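The Little Saints of Skivness

I have a weakness for very small carvings. Give me a museum with a 40-foot altarpiece and I'll be the person in the corner with her nose against the case of thumb-high bishops. So when a friend told me there was a church in Skivness with painted saints you could hide in a coat pocket, I had a ferry ticket by lunch.

The church is plain as a barn from outside. White walls, a stubby tower, a door so low that I cracked my forehead on it (twice, once each way). Inside it smells of candle wax and old rope, and the saints stand along the front of the gallery in a row of shallow niches, each one carved from a single piece of pearwood and painted in red, green and a blue that has gone nearly black. The tallest is the length of my hand. One has lost his nose, and St. Barbara's tower leans like it's had a long night – she looks terribly pleased with it all the same.

Who made them? The parish books say only "the carver from Kuston," with a payment of 3 silver marks and a barrel of herring. Kuston is two valleys over, and it doesn't have so much as a street named for him. For years people assumed he was an amateur, a farmer with a knife and a long winter. I never bought it! Look at the folds in the robes, how they break over the knee and pool at the feet. Somebody had trained that man, and trained him well.

I spent most of a rainy afternoon on the robes alone. The carver seems to have had one way of doing linen and another way of doing wool: linen gets sharp little creases, cut with a V-shaped tool, while wool rolls over in fat soft curves. On St. Martin's cloak you get both at once, lining and outside, in a space no bigger than a postage stamp. I drew it in my notebook and made a mess of it, then drew it again on the ferry home and made a worse one.
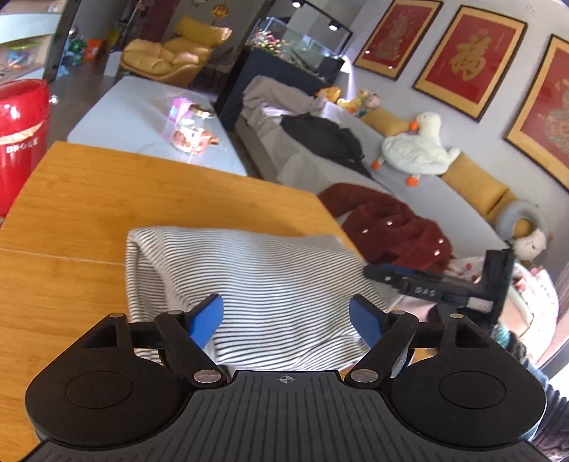
Ottar Nyberg thinks I'm wrong about the training, by the way. The folds, he told me over the phone, could have been copied from prints, which traveled in peddlers' packs all over this coast, and a patient man with a stack of prints doesn't need a master. He'd sooner look at the hands. The hands are clumsy, he said, every one of them, like mittens, and no workshop would have let an apprentice leave with hands like that.

I went back in May to check, and okay, the hands are not great. St. Martin holds his sword the way I hold a hot baking pan. But I'm sticking with the folds, and I've got some company. The Ostapchuk collection owns a little kneeling donor, unsigned, catalog number 793, with the same creases at the elbow and the same fat roll at the hem. His hands are tucked inside his sleeves. Make of that what you like!

The saints had a cleaning a while back, paid for with the proceeds of a concert, and it brought up some lovely surprises. St. Catherine turned out to have gold stars on her hem, and the noseless fellow has a tiny snail by his left foot. I must have walked past that snail a dozen times on my first visit.

If you go, take the morning ferry and bring a flashlight, as the gallery is dim even at noon. The key hangs at the bakery next door, where they also sell a cardamom bun that I'd cross the water for on its own. The stairs are steep, and the fourth one wobbles.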